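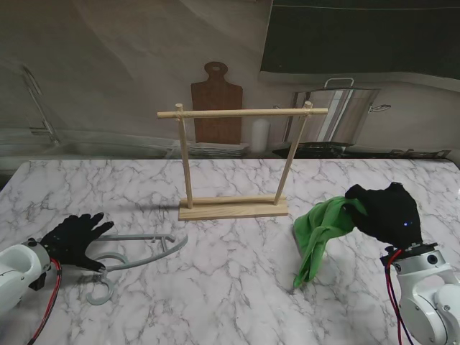

Small drying stands are better than big ones. There, said it. I had the big folding kind for years, the sort with wings, and it lived in the hall from October to April because putting it away meant a fight. You stop seeing it. You just turn sideways to get to the bathroom.

A little wooden one changes what you wash. Two posts, one rod, a flat base. Goes on the table, comes off the table. Room for a tea towel, maybe a jumper sleeve if you're stubborn. So you wash less at once and more often, and the pile on the chair never gets going. Mine's from Pralton, 21 quid, and yes the joints wobble. Everything with dowels wobbles. Bit of glue.

People will say a machine does it in 65 minutes. Fine. It also does my good shirts down a size – and I've seen teh bills.

And hangers. Plastic ones, the plain grey sort. Everyone's gone over to velvet and I dont see why. Velvet grabs. Plastic lets go when you want it to, and it can get wet. Shirt straight on the hanger, hanger on the rod, no pegs, hardly any ironing. I own 3 velvet ones and they hold coats I never wear.

Buy the small stand. Keep the hall clear. If you've got a family of six, ignore me, obviously.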